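Bench notebook, Troltwood handheld demos
October 24, 2018

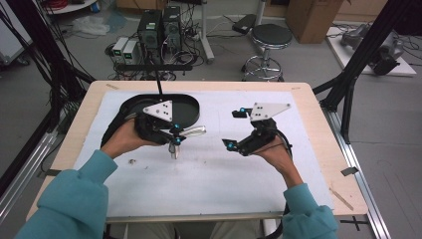 Back on the serving task after two weeks of messing with the trigger springs, and I'm so glad to be doing demos again! Plan for the day was 50 good ones, left hand picks the utensil off the oval tray, carries it out over the mat, passes it across to the right hand, right hand puts it down. I do all of these sitting, elbows low, with the left gripper held from underneath and the right one a bit higher and already open toward it. That's how I like to start the pass. Verna does it the other way around (right hand low) and her demos replay fine too, so please don't copy me just because I wrote it down first.

Got to 50 a bit after lunch. Threw out more than I wanted to, mostly because of the blue balls on the left gripper. When I roll my wrist inward to get the tip pointing down, my own knuckles get in front of them and the track jumps. You can't feel it happening, you only find out when you scrub through the log and the gripper teleports sideways. Tin-yau thinks we should move them up onto the white triangle plate, where there are holes anyway. I'd rather learn to keep my fingers out of the way first. Moving markers means redoing the calibration for everything we've recorded since September, and I did that once already, thank you.

The utensil is a pain. It's shiny and you can half see through it, so the depth goes to mush along the edge. Mabli wants to put matte tape on the handle. I said fine for debugging, but let's keep a batch without it, or we'll end up with a policy that's only good at picking up tape.

Things I changed while going along:

Slower on the handoff. I was rushing it, and at replay the right arm closed before the left had let go. Now I wait a beat with both grippers closed. Feels silly, looks silly, replays much better.

Cable on the right one goes around the back of my hand now. When it hung straight down it tugged every time I reached for the far side of the mat. Still not great. Could we get a longer one from Gelten? Birdie, you had the part number.

Trigger zero drifts. Left reads 1785 fully open in the morning and something else by noon. I rezeroed between batches and wrote the value in the log header. Please do the same, even if it looks fine.

Replayed a handful on the Sundaram arms at half speed. The pickup off the tray is lovely, the raised rim doesn't bother it at all. The putdown is where it goes wrong, the tip touches first and the whole thing skates a little on the felt. I think I'm doing that myself when I demo, I sort of drop my wrist at the end and let it fall. Will try setting it down flat on purpose in the next batch and see if the replay calms down.

Noemi asked how far we are from the 500 she wants before training. Not close! If I count only the ones I'd defend, we're well short, and if I count everything in the folder we're at 700, which is why I'd like us to stop using the folder as the number. I've started a "keep" column in the sheet. Fill it in the same day, while you still remember what your hands were doing.

Next time: swap the tray to the right half of the mat and do the whole thing mirrored. My left hand is much worse at putting down than at picking up, so expect some ugly ones. Also need to wipe the mat, there are specks on it and I don't want them showing up in every single recording.

Files are under nadalano, serving, batch named with my initials. The rejects are in there too, Tin-yau wants them for the tracking fix.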